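The Pillow Problem

I have read 13 papers on household robots this summer, and every one of them promised me a tidy living room. I would settle for a tidy sentence about what was measured.

The one that sent me to the keyboard is the Trela report, which went up in July and has been passed around with the sort of enthusiasm usually saved for free parking. The claim is easy to state. Train a humanoid on 3000 recorded demonstrations of people picking things up and putting them where they belong, let it practice on its own for a while, and it will put a pillow back on a chair in a room it has never been in. The success rate is given as a single number in bold type. I have come to distrust single numbers in bold type, the way you distrust a restaurant with one item on the menu and a very large sign.

Let me say first that I like the work. Liesbeth Verstraete and Jozef Meijer, who wrote most of it, picked a harder object than they needed to. A block stays a block while you reach for it. A pillow changes its mind. Squeeze one side and the other side goes somewhere else, and whatever your planner believed about its outline a moment ago is now history. Anyone who has tried to get a duvet into its cover knows the feeling, and most of us have had decades of practice and two hands that can feel things.

My complaint is with how the report keeps score. A trial is a success if the pillow ends up on the seat. Fine. But which grasp got it there? The method section describes a two-handed scoop, palms facing in, and spends nearly two pages on why this is the right way to handle something soft. The results section then lumps together every way a pillow can travel from floor to chair, including the one-handed corner pinch, which the method section never mentions at all. 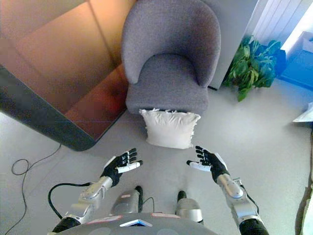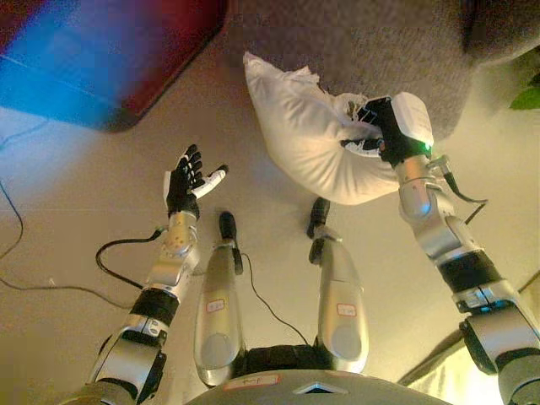

I care about this more than is probably healthy. If the robot has learned the scoop, then the pages of theory are earning their keep. If it has learned that a corner is a handy thing to grab, then it has learned what every toddler knows, and the theory is along for the ride. Both would be worth publishing. They are different papers, though, and a reader ought to be able to tell which one is in front of her.

I wrote to ask for the breakdown. Verstraete sent back a polite and quick reply saying that the grasps had not been labeled, and that labeling them would take a person watching 2522 trials. I believe her. I also notice that a group willing to collect 3000 demonstrations was not willing to watch 2522 videos, and I think that tells you where the glamor is in this field. Collecting is an achievement. Watching is a chore you hand to whoever joined last.

Benedita Louro, who works on cloth folding and has more patience than I do, thinks I am being unfair. Her view is that the final state is what a customer pays for. If the pillow is on the chair, the customer does not care whether it got there by scoop, pinch or divine favor. She has a point, and I would accept it from the sales department at Plovent. From a research paper I want to know what happens when the pillow is heavier, or the cover is slippery, or there is a cat on it. A pinch and a scoop will fail in different ways, and you can only guess which failures are coming if you know which one you have been counting.

There is an older habit I would like back. The Ratcombe group used to print a dull table at the end of every report, with one line for each kind of attempt and a column of short remarks. "Dropped, regrasped." "Pushed under chair." Reading it took ten minutes and taught you more than the abstract did. Then somebody decided tables like that were clutter, and we got the bold number.

The Amano benchmark, due for revision this fall, could fix a good deal of this by asking for grasp labels on even a small random slice of trials. Heledd Jarman has proposed exactly that, and the main objection so far is that it would slow people down. I should hope so. Slowing down is most of what I am asking for. A pair of graduate students and a large pot of coffee could get through a slice like that in an afternoon, and I have offered to supply the coffee.

Verstraete says they may go back and label a few hundred trials over the winter. I have asked to see the column of short remarks, if there is one.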